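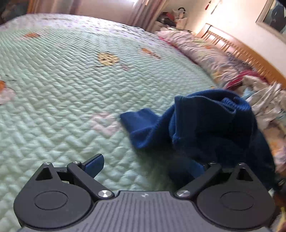 Last changed: Monday, January 8, 2024

Iltley House furnishing and clothing fund
Progress report to the Bilgin grant

Since the last report we have made up 18 of the 26 bedrooms. Each has a large bed with a washable cover. The mint green quilted one with the flowers has held its color well in the laundry, and we would like to order more of the same.

Knitwear is the slow part. Donated pieces are laid out on a bed, checked at the cuffs and hems, folded and put on the shelf by size. Navy and black come in most often. Children's sizes are short. Nazmiye Özkan has set aside 46 pieces for mending and expects to finish them by April.

Spending to date is $1,121, all of it on bedding and shelving. The receipts are with Sinan Özkan. The shelving from Fledholm arrived with one bracket missing and a replacement is on order.

Still to do: eight bedrooms, the linen closet on the second floor, and labels for the sweater shelves.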